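Speaker notes – "Keep it or toss it? Old office computers and what to do with them"
Brallham library evening, downstairs room. Talk is 80 min with break, dont run over again.

Start: hands up, who has an old PC in a closet? Wait. Let them laugh.

My number – 191 machines came through Warholm last year. Most still turned on. Say that twice.

Why people toss them:
- slow (usually the drive, sometimes just too much stuff on it)
- scared about their files
- new one was on sale in March, old one got shoved under the desk

Leonor's story about the tax returns left on a hard drive. Keep it short, she's in the room. Point – wipe first, THEN donate.

Costs slide. Don't read it out. Only say: fix first if the repair is under half the price of a used one. Somebody will argue. Fine, move on.

Next bit, insides. Desktop towers, lying down, side off. Leave up while I talk, no need to point at everything.

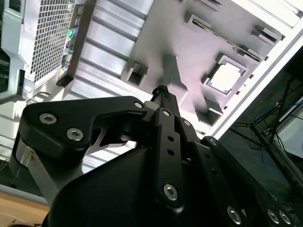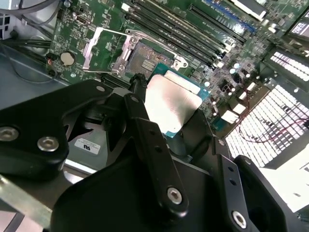
Square silver CPU near the upper middle of the board in the next one.
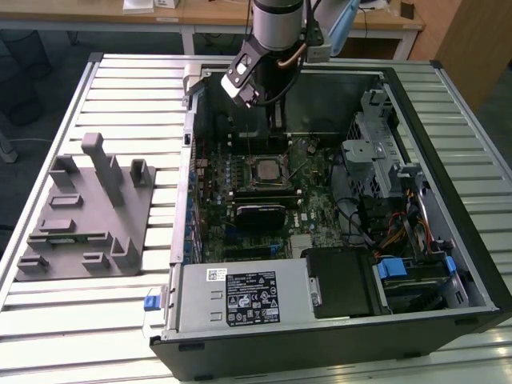
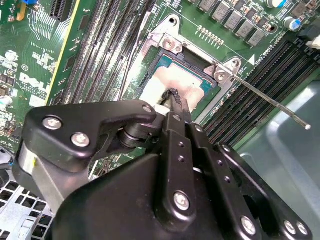
Page last changed: December 21, 2022

Things to say while those are up:
Unplug it. Hold the power button a few seconds. Touch bare metal before you touch anything else. Processor goes in one way only – look for the little triangle, no pushing. Bent pins in the socket = usually a new board, so go slow.

Memory is the easy upgrade. Check what type BEFORE buying. Carolina Bragança bought the wrong kind for all 7 of the school office machines, ask her if she minds me telling it.

BREAK – coffee is by the stairs

Second half, where to take them. Azevedo takes whole towers, no monitors. Fimuler takes monitors but charges, roughly 5 dollars each, check if thats still right. County drop-off for dead stuff, take the batteries out of laptops frist.

Questions I always get: can I put it on the curb (no). Is deleting the files enough (no – show the wipe handout). Will it run the new Windows (maybe, depends on the chip, see me after).

Handouts on the back table. Sign-up sheet for the repair morning, bring your own power cord. Turn projector off before leaving, key goes back to Leonor Veloso.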